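Clear a snack-strewn cabinet in 2 songs flat

I love this job – such a quick win! Grab a bin bag, a damp cloth and a recycling box.

Step 1: Rubbish first
Crisp bags go in the bin bag, squashed cans in the recycling. Tip any crumbs out of the bowl and put it to one side.

Step 2: Open every drawer
Pull the bottom one out furthest so you can see right to the back (lost pens, hooray!).
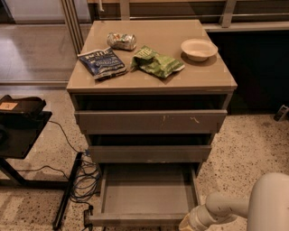 Step 3: Wipe and close
Do the top, then the drawer fronts, and push everything shut. Lovely!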